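Workshop tips: handling cloth at the Strachan robotics club

The laundry task has been part of the Skordale student challenge for three seasons, and our club has entered each time. These tips come from the notebook the students keep beside the bench. Most of them apply to any team working with soft items and a two-jaw gripper, hand-held or mounted.

Picking practice clothes

Use old clothes that have been through the wash many times. New cotton is stiff and holds a fold by itself, and students who learn on it get a surprise on competition day. Fleece is a good second step. It bunches into thick folds, and the jaws have to open wide to take it.

Printed fabric is harder for the vision group than plain fabric. Start with plain towels, then move to prints once the code can find a hem. Keep a few loud patterns back for the last weeks before the event.

Cut out loose threads before a garment goes near a pulley or a belt. Empty the pockets. Close zippers, and leave drawstrings at home.

Looking after the finger pads

Lint is the main cause of slipping. Wipe the rubber pads with a damp cloth before each session and let them dry. Do not use furniture polish or hand lotion anywhere near them. If a pad has gone shiny, rub it lightly with fine sandpaper, in one direction, and wipe it again.

Check the screws on the lower jaw at the same time. We use a small dab of removable thread locker, and we write the date of the last check on a strip of tape inside the tool drawer. 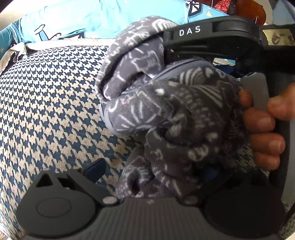
How long should a new student practice before their runs are kept?

We ask for 100 grasps on a plain towel first. Those runs are deleted, and everything recorded after that goes into the club folder.

Feeding cloth to the jaws

Hold the bundle from the side and keep your fingertips behind the line of the pad. Close slowly. When the jaws have a good hold, let go before you lift, or the hand will be doing work that the gripper gets credit for.

Grab through two layers if you can. A single layer tends to pull out when the weight of the garment swings. For sleeves, take the seam. For blankets, take a corner and a little of the edge next to it.

Dardo Toledo coaches the second-year group and has them say "open" and "close" aloud while they work. It slows them down for the first session or two, and it has cut down on pinched fingers.

Where to work

A table is fine for folding. For picking up, use the kinds of places where clothes end up at home, such as chairs, beds and the backs of sofas. Padded seats give under the gripper, so come in at a low angle and stop short of the cushion.

Saving runs

Name each file with the garment first and the student's initials second. Back up to the Mistetti drive before anyone goes home. In December we lost a full afternoon of sock runs to a bad memory card.

Entry forms for this year's challenge are due on 22nd June. Teams may have up to 8 members, and spare pads can be ordered through Sollidside on the same form.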